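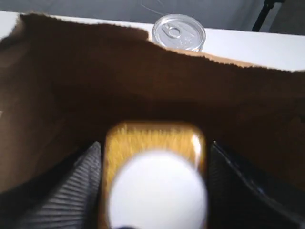 Shop news: porcelain figures, boxes and October orders

The second delivery from the Muñoz workshop has been unpacked and checked. It holds 17 porcelain figures, most of them birds, plus three seated dancers in the matte finish that several of you asked for in the spring. All are first quality and come in the maker's box with a printed card.

The tall heron is back at $139. We have seven of them and will not get more until October. If you put your name down earlier, Lejla Shehu will email you before the rest go on the website, so please check that we have your current address.

Olix glass paperweights are delayed. Orders already paid for will be held at the old price – you do not need to do anything.

A note on cleaning, as we still get calls about it. Use a soft dry brush on flowers, fingers and beaks. Do not put any figure in the dishwasher, and keep the matte pieces away from furniture polish.

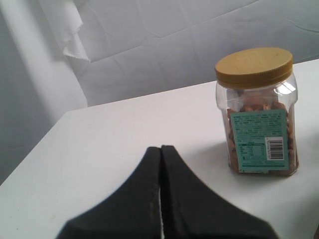 Jar of nuts with a yellow lid, on the white table.

Repairs are still handled by Consuelo Urrego. Send a photo of the break first, and keep every chip, even the small ones. She is not taking Fivby resin pieces at present.

Returns must reach us in the original box within 17 days of delivery.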